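We're looking for a perception and planning developer (and it could be you)

Hello! I'm Itziar, I look after the software side at Clesside, and I've been allowed to write this advert myself, so apologies in advance to anyone who prefers the usual sort with bullet points and a paragraph about our values.

The team is small. Benedetta Caruso does control, Lino Donati does perception along with whatever part of the build system is on fire that morning, and I do planning, badly, in the gaps between meetings. We all work on Petus, our software for teaching arms to tidy desks and benches from demonstrations. People do the job by hand with a gripper that has a camera on it, we turn those recordings into trajectories, and a policy learns from them. Lino is moving over to the grasping work in April and I would very much like someone in his chair before he goes.

So what would you be doing? Mostly the stretch between raw recording and something you can train on. At the moment that's a tool called Gitwood, which began as one script of mine and has grown in ways I'm not proud of. It lines up the camera stream with the finger opening, works out where the gripper was, and throws away recordings where tracking got lost. Our last batch was 500 recordings and 497 came through the pose step, which sounds lovely until you look at the finger widths — 122 of them drifted, and we only spotted it when the arm started closing early on everything. I want that caught on the day of recording, with a message a tired person can understand.

Then there's the perception itself. Plain pale surfaces give the tracker very little to hold on to, and thin or see-through things are a pain for depth. 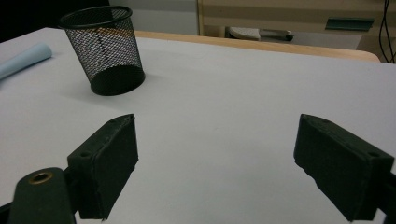

I'd love you to have opinions about that. Mine is that we lean too hard on depth and should get more out of plain colour images, Benedetta thinks I'm wrong, and you'd be welcome to side with either of us (she usually wins).

You'll need to be comfortable in Python and able to read C++ without panicking, and you should have chased at least one nasty timing or calibration bug all the way to the end. ROS 2 is handy. A degree is fine, no degree is also fine! If you've spent years on camera software for something else entirely, please do write.

We're in the Hollis building, second floor, and I'd want you in for most of the week as you can't really debug this stuff from your kitchen. Hours are flexible, though I do ask everyone to be about for the catch-up at 10.30.

To apply, send a CV and a few lines on a bug you remember fondly to Rebecca Ferraro in our office, with "Petus developer" as the subject. No cover letter, please. The first chat is with me and Vesela Perić, who runs the recording sessions, and after that there's a paid half-day working on a bit of Gitwood with Lino. Bring your own keyboard if you're fussy, I always do.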